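Lighting and pipes in the back room

February 2022

The lease on the Sitby unit came with a ceiling survey, which I have now read twice. It lists the pipework as "domestic, white, painted or plastic" and leaves it there. I wanted to know which lines were live before hanging anything near them, so I spent an evening with a ladder and a notebook.

Most of the joints are sound. One elbow had a mineral crust on it, wiped off in December and not back yet. I have marked it with pencil and the date. The survey says nothing on insulation, so I have assumed there is none.

Lighting was the bigger job. The old tubes hummed and the ballasts ran hot enough to notice with a hand held near them. I priced LED replacements from Irnano at $349 for the lot, then put it off, as the existing fittings still start first time and the colour suits white walls well enough.

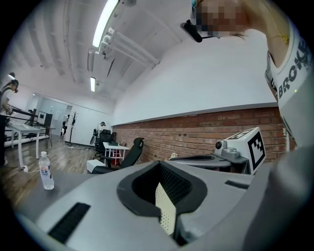 The brick is the part I like. It is red, with a grey ledge on top and plain white wall above that. The ledge collects dust at a rate I would not have believed, and a damp cloth only moves it along. A vacuum with a soft brush does better. I considered sealing the brick with the clear Emamell product, but Valtteri Koskela talked me out of it. His view is that old brick should be left to breathe unless it is shedding, and ours sheds very little. He has done a lot more masonry than I have.

Shelving is still undecided. The parallel beams overhead look like an invitation to hang things, but I have no load figures for them and the landlord has none either. Floor-standing units will do for now. I want 200 mm clear behind them so the wall can be brushed down, and nothing deeper than 1000 mm or the aisle gets silly.

Still to do: label the shut-off valve, replace the cracked switch plate by the door, and find out who last serviced the heater — the sticker has faded to nothing.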